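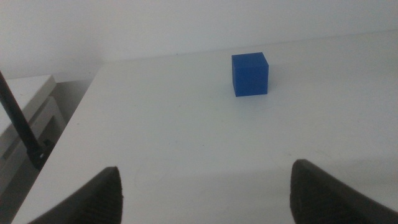 Fig. 1. Blue cube on a white tabletop.

Section 4: Setting the color on your Pavum lamp

Now for the fun part! With the base assembled and the Ralline app paired (Section 3), you can tune the light so that colors in your room look the way they should. It takes a few minutes and makes a huge difference, especially in rooms that get little sun.

Before you start
Close the curtains and switch off every other light. Let the lamp run at full brightness for 14 minutes. The color drifts a little while the unit warms up, and settings made too early will look off later.

CAUTION: The metal collar gets hot. Hold the lamp by the grip ring only.

1. Turn the lamp head to face down and lock it with the side lever. You should feel a firm click.

2. Raise the arm until the head is 60 cm above your table.

3. Put something with a strong, plain color under the light. Toy blocks, mugs and book covers all do the job.

4. In the app, open Light > Tune and pick the Chauvin profile. We love this one for living rooms - it is warm without turning everything orange.

5. Move the Warmth slider slowly from left to right and watch the object, keeping your eyes off the screen. Stop when the color looks natural to you.

6. Press and hold the dial for 2 seconds. The ring blinks green and your setting is saved.
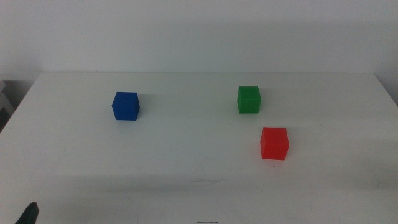
Fig. 2. Blue, green and red cubes on a white table.

7. Try again with several colors side by side. If reds look dull, raise Depth one notch. If blues lean toward purple, lower Warmth a touch and save again.

Note: Glossy objects can throw glare back at you. Tilt the head a little, or step to one side.

Note: The lamp stores up to 52 settings, so play around! Evening reading, painting, sewing and board games can each have their own.

If the ring blinks red
The setting was not saved. Unplug the lamp, plug it back in and repeat step 6. Lamps with the older Lonard dimmer need a longer press, so keep holding until the ring goes dark.

Go on to Section 5 to set timers.

Guide text: Anatole Tanguy. Revised 19th October.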